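Fil de maintenance : notre cellule Bilov, version simulée, poste évier. Avant chaque série, je contrôle les vues et la position des objets. 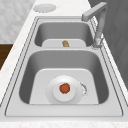
Groen : chez nous le décalage venait du fichier de scène, avez-vous regardé l'origine du plan de travail ?

Oui, merci. Origine correcte, j'ai vérifié hier. J'ai donc repris l'autre vue, celle avec la pince – le réglage se fait là.
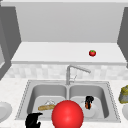 Vue de face, baguette dans le bac gauche.

Paramètre 18 remis à sa valeur de départ, puis redémarrage du contrôleur. Je note tout dans le journal, ligne 254.

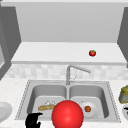
Clultero – technicien de cellule, projet Privus

Pour ceux qui demandent : je ne touche pas à la vitesse des doigts pendant ce contrôle. Une seule modification à la fois, sinon on ne sait plus ce qui a changé. 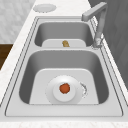 Évier dans la longueur, robinet à droite.

Prochaine révision en octobre, avec la version 29 du modèle.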